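Skarlow dispensing parts: progress report to the Skatis fund

Work on the moulded parts continued through the period under the second stage of the grant. Trurkell delivered 700 pieces from the revised tool, of which 41 were set aside at goods-in for flash along the parting line. The remainder went into store. The wall thickness on the drawing has not changed since the last report.

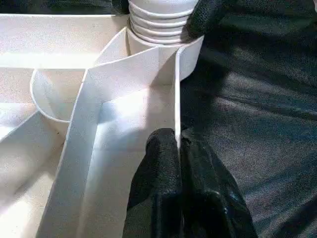
Skarlow, October 21, 2019 — The white plastic part combines a threaded neck with thin walls and a broad flat panel. A curved lip wraps partway round the base of the neck, and the walls meet there in a Y-shaped junction. Sink marks at this junction were the main complaint against the first tool. Chu has asked for the holding pressure to be raised and for the gate to stay where it is.

The surface finish is specified as matte. Gloss samples were tried and dropped, as they showed handling marks in the trays.

Fit trials on the thread are open. Trurkell will supply 600 further pieces in November, packed in 2 lots so that the pressure settings can be kept apart. Spending is within the agreed sum — the tool rework was charged to the earlier stage. The gauge for the neck is on order and the invoice will go in with the next claim.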